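Learning to write letters again

6 October 2025

My aunt Xuelian Peng is 81 and she does not like the telephone. She says the voice is too fast and then it is gone. So in spring I started to write her letters by hand, one every two weeks, and I want to write down how it goes for me.

The first letter took me a whole evening. I type all day at work, and my Chinese handwriting had become very bad. I knew how a character looks, I could read it without any problem, but my hand stopped in the middle. Three times I had to check the word for "sneeze." My friend Junhao Lei has the same trouble, and he is a teacher!

I bought a pad with 100 sheets in the stationery shop in Colwood. The paper is thin and the ink comes through a little, so I use only one side. An airmail letter needs up to three weeks to arrive, and this changes what you write. There is no sense in telling her that I have a cold. I write about the neighbor's plum tree, what I cooked, a dream I had about our old kitchen. 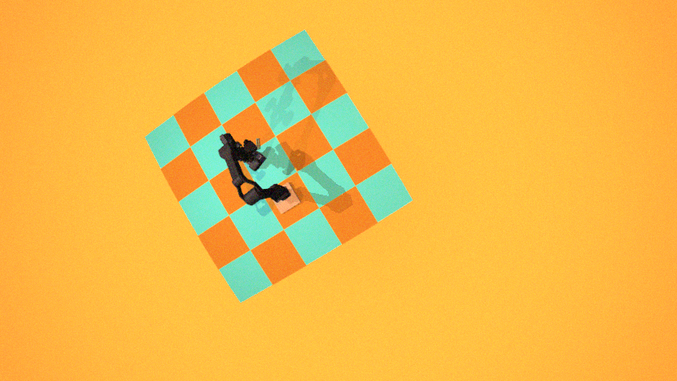 She answers always, but not my questions. I asked about her knee and she sent me two pages about how my grandfather repaired umbrellas in the winter. At first I was a bit disappointed. Now I keep all seven of her letters in a tin, and I am glad about the umbrellas, which I had never heard of before.

Bohdan Demchenko from my building asked me if it would not be easier to send photos to my cousin's phone, so she can show them. Of course it would be easier, and I do that too. But my cousin told me that my aunt reads each letter after lunch, with the big glasses, and then she reads it one more time to the woman next door.

If you want to try it, buy better paper than I did. And write the address first, while your hand is still fresh.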